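Akorstead kit arm, is it worth the money? (page 1 of 1)
Desktop Arms and Kits > Buying Advice

wobblybench
Morning all. I've been saving for a proper desktop arm since last November and I'm down to two: the Akorstead kit (the one you print yourself, they sell you the servos, cable set and sensor board in a box) or a ready-built Irnesik. The Akorstead box is £500 if you've got your own printer, the Irnesik is £800 and comes in one piece. I want it for small pick and place stuff, little cubes into tubs to start with, then maybe sorting my daughter's beads. I can solder badly and I own a printer that mostly behaves. Which would you go for?

Tansy_R
Akorstead, no question, if you enjoy building. Don't buy it if you only want to use it. I had mine in bits on the dining table for a good while and the family were very patient about it!

gearsandgravy
Going to disagree with Tansy before she gets everyone excited. I built one and sold it. The servos are fine but the instructions are a mess, and by the time you've reprinted the bits that warp you've spent a chunk of the difference. 243 screws, by their own packing list, and they all come in one bag. One bag! Get the Irnesik and spend your evenings doing something with it.

Lobo
Right, I've got opinions on this and a bit of time before lunch. We're running a printed arm and a gripper on the usual cube job, so have a look.

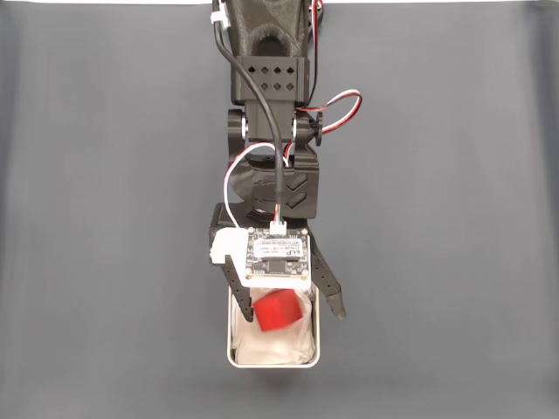 Cabling is the thing I'd think about hardest before you buy any kit like this. People go on about payload and reach, and then they get a wire snagged on the wrist and the whole lot stops. On ours the black cable comes down the front, over the wrist and straight into the board on the gripper, while the red, black and white servo wire sticks out in a little arc at the side of the joint. That arc is the bit I keep an eye on. You want enough slack for the wrist to move and not so much that it hooks on whatever's next to it. A little clip higher up helps a lot and I'd print a handful of spares while you're at it. The Akorstead cable set is on the short side in my view, so ask them for the longer one when you order, they do it if you email.

gearsandgravy
See, "email them for the longer one" is exactly my complaint. It should be in the box.

Lobo
Fair enough, I won't fight you on that. The manual is poor as well. I used the Atard build notes instead (free download, much better drawings) and only went back to the official one for the servo numbering.

wobblybench
This is really useful, thank you both. Lobo, what about the fingers? The Akorstead ones look a bit flimsy in the shop photos and the Irnesik has metal ones.

Lobo
I'd take printed over metal for your sort of job, to be fair. If you drive a printed finger into the table you print another one that evening. Drive a metal one into the table and you're looking at the servo next. Shape matters more than what it's made of, I think. Long thin tips are lovely for getting down beside a small block, but they flex if you squeeze hard, so turn the grip force down and work upwards.
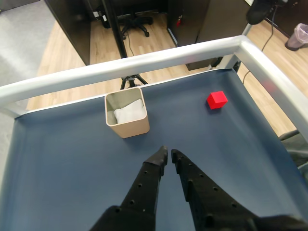

Also think about what you're putting things into. A hard tub makes a cube bounce if you let go too high, and then you spend ages thinking your positions are off. Stuff a bit of tissue in the bottom and start from there. For beads you'll want something shallower, and soft tips, and a lot more patience than I've got.

Tansy_R
Seconding the tissue. I use an old flannel.

conceicao_e
Hello, Conceição Esteves here, I teach an evening class and we bought 7 of the Akorstead kits. I'm somewhere between Tansy and gearsandgravy. The students who built their own arm were far better at fixing it afterwards, so for a class it's been money well spent. For one person at home with a job and a child I'm less sure. The first build is slow and there's a stretch around the wrist where it feels as if nothing lines up. Print the wrist bracket with the flat face down, whatever the manual tells you, and go easy on the screws there.

gearsandgravy
Wish I'd read that before I cracked two of them.

Tansy_R
You never told us you cracked two! No wonder you sold it.

gearsandgravy
Still say Irnesik.

wobblybench
Ha. OK, I'm leaning Akorstead, mainly because I'd like to be able to mend it. I'll email about the longer cable tonight. Does the sensor board come ready soldered or is that on me?

Lobo
Ready soldered, you just plug it in. Check which way round the connector goes before you power up.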